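Gripper fault: what we found and what changes now

The hand-held grippers are back in use from Monday, with one change to the checks. Several of you asked for a proper account of the fault, so this sets out what we know.

During the cloth sessions in November, one of the Neltia grippers began to close late. The operator would squeeze the trigger, the fingers would stay open for a moment and then shut harder than they should. Vesela Begović felt it first, when the fingers closed on the side of her hand while she was straightening a towel between runs. She had a bruise and no broken skin. She reported it the same afternoon and the gripper was taken out of use.

Ilango Joseph stripped it down the next day. The return spring was sound and so was the trigger. The fault was in the small cable that carries the trigger signal down through the grip. It had worn where it bends, and the contact came and went depending on how the wrist was held. With the grip pointing straight down it worked nearly every time, and that is how we had been testing it. Tilted to one side, as you do when lifting a cuff or a hem, it failed 17 times in 157 closes.

We then opened the other 4 grippers from the same Kedley order. One showed early wear at the same bend. The rest were clean, but all of them now have the new cable with a sleeve over the bend, and Nellard has been sent our notes and the worn parts.

The recordings are a separate matter. Where the fingers closed late, the trigger reading and the finger position don't agree, and a robot trained on those runs would learn the delay along with everything else. Hedvika Havlíček has pulled 500 runs for checking. Shirt and towel work comes first – the tilted grip is used most there. Please don't copy anything out of the November folder until she has cleared it.

Floor work on the mat carries on as before, and a crumpled shirt is still the standard starting point for the cloth tasks. 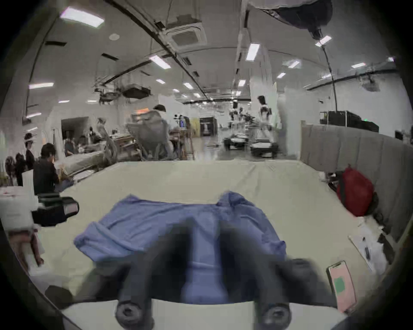 Kam-wah Yeh writes that the tilt test ought to be done at the start of every session, as a weekly check would have missed this one, and asks whether the sheet could have a line for it. It now does. Ten closes straight down, ten tilted left and ten tilted right, with your initials beside each. If a single close is late, switch the gripper off, tag it and hand it to Ilango.

Keep your free hand clear of the fingers while the power is on, including between runs. Spare tags are in the drawer with the charging leads.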